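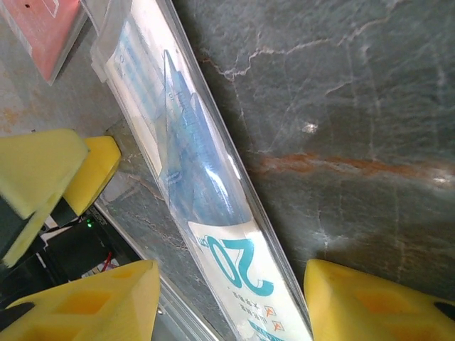
How Much Does a Robot Cost?

A robot arm has a price, but the price of the arm is only the first line in the budget. A budget is a list of everything you plan to buy and what each thing costs. Before a school or a workshop buys a robot, someone has to write down the jobs it will do. Picking up a 20 cm ruler in its clear plastic package is one such job. The package is thin and shiny, and it lies flat on the table, so the fingers have to come down on both sides of it. Fingers with dark pads at the tips, like the yellow ones here, are one choice for that work. A different job might need a suction cup, and a suction cup goes on a different line of the list.

Writing the list

Take the robot club at Irlow School. The club had $3,689 to spend on one arm and everything that goes with it. The Bratau arm costs $2,115. After buying it, the club would have $1,574 left.

Next come the parts that touch things. One pair of Grultness fingers costs $200. Finger pads wear down as they rub against boxes and bags, so the club added a set of spare pads for $76. Now the total is $2,391, and $1,298 is left.

Costs that are easy to miss

Some costs arrive after the robot does. Cables can break. The table may need to be stronger, because a moving arm pushes on whatever holds it up. An adult may need a day of training. These are called running costs and setup costs. Setup costs are paid once. Running costs come back every year.

Planners also keep some money unspent. This is called a reserve. If a part breaks in September, the reserve pays for a new one and the work can go on.

Test before you buy

Many sellers will let you try a robot first. Bring the real objects you want it to pick up. A wooden block is easy to grip and will not tell you much about a slippery package. The Irlow club tried its objects at the Erraji workshop and wrote down which ones the arm dropped.

Words to know

Budget: a plan for spending money.
Gripper: the part of a robot that holds things.
Reserve: money kept for later problems.
Running cost: a cost that comes back again and again.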